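**Hanging a bag on the wall for rubbish – hook keeps coming off**

**Tâm Dương**, 9 November 2019

I've got a small room with carpet and no space for a proper bin, so I want to hang a plastic shopping bag on the wall and throw light rubbish in it. Paper, wrappers, nothing wet. The first stick-on hook lasted 30 days and then let go overnight. I don't want to drill if I can help it. What size hook should I use, and how high should it go?

**Zirer47**

Clean the wall first. Wipe it with methylated spirits, let it dry, press the hook on hard and leave it overnight before you put any weight on it. Most people skip the waiting part and then blame the hook.

For height, hang a bag up with your hand and see where the bottom ends up. I like it not far above the carpet, so the wall isn't carrying it up at eye level and it's easy to drop things in. Mark the spot with a bit of coloured tape before you commit.
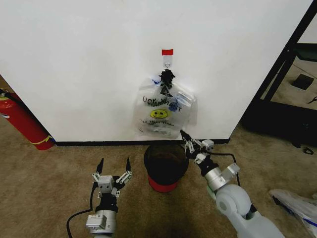
A small metal hook is plenty for a thin bag. Twist the handles together and loop them over it if you want the bag kept closed, or hang it by one handle if you need it open. Change it when it's half full – the handles stretch well before the hook gives up.

If you rent, check your lease before you put screws in.

**Stokby**

just buy a bin

**Solís**

I'd screw it in. Two small holes are easy to fill when you move out, and I've had one up since April with no trouble. Stick-on ones never held on my textured paint, whatever I wiped it with. What sort of wall is it, Tâm?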